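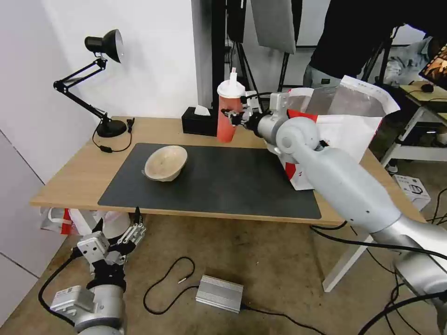 Home Networking > Cabling and Wi-Fi
Thread: Mesh kit or just run a cable to the back room?

copperkettle
Joined: November
Posts: 4

Our router is in the hall and the back room is two thick walls away. Trelar want to sell me their whole home mesh add-on, paid monthly, and the chap on the phone said I'd get "full fibre speed in every corner". I don't believe a word of it. Has anyone had the Trelar discs and measured what comes out the far end? I can get a cable along the skirting if I must, 18 metres by my tape.

dull_as_ditchwater
Posts: 2429

Run the cable. Every mesh thread on here ends up with someone running the cable.

"Full speed in every corner" means full speed on the disc plugged into the router. The next one along is talking over the air through the same walls you're complaining about. If the walls are the problem, you've bought a nicer looking version of the problem.

mrs_patchpanel
Posts: 611

Bit harsh. We have the Joron kit (not Trelar, but the same sort of thing) and it's been fine for telly and video calls upstairs. I don't get the full line speed up there but I've never needed it. Depends what copperkettle does in the back room?

copperkettle

Work calls mostly, and big file uploads in the evening. Calls drop two or three times a day at present.

dull_as_ditchwater

"Fine" is what people say when they haven't tested it. What do you get wired at the router and what do you get upstairs?

mrs_patchpanel

I've no idea and I don't care, it works. Not everybody wants to drill holes in their house to win an argument.

loftladder
Posts: 87

Before anybody buys anything, which band is the laptop on? Mine hung on to the faster one long after the signal had gone to mush. Splitting the two names in the router settings cured most of my dropped calls and cost me nothing.

copperkettle

Trelar's router has no option to split them that I can find. There's a "smart steering" switch and that's your lot.

loftladder

Turn it off and see if a second name shows up. It did on mine, but that was an older box.

Onishi_fan_no_more
Posts: 152

I'd be wary of the monthly thing whatever you decide. I had an Onishi set on the same sort of deal and when I left the provider they wanted the discs back. Read what it says about returning equipment.

Also watch for anyone telling you to get powerline plugs. I tried the Clodine ones and they fell over whenever the washing machine was on.

mrs_patchpanel

My sister has those exact plugs and no trouble at all. It's down to the wiring in the house.

dull_as_ditchwater

Which you can't know until you've paid for them. A 20 metre cable costs less than one month of most of these add-ons. Solid copper, mind, none of the copper-coated aluminium. If the listing says CCA, leave it.

copperkettle

Update. Turned smart steering off, no second name. Borrowed a long lead from work and laid it along the hall floor this evening: the upload went through in a fraction of the time and I had one long call with no drop. One call isn't proof of anything, I know.

loftladder

Give it a week. Could be your neighbours are quieter tonight.

dull_as_ditchwater

Could be. It's the cable though.

mrs_patchpanel

And what about your phone in there? The cable won't help with that. You'll want an access point on the end of it, and then you're most of the way to a mesh kit anyway.

dull_as_ditchwater

A wired access point is a different animal and you know it.

copperkettle

Phone can manage as it is for now. Ordering the proper cable tomorrow. Does it matter if it goes behind the radiator pipes?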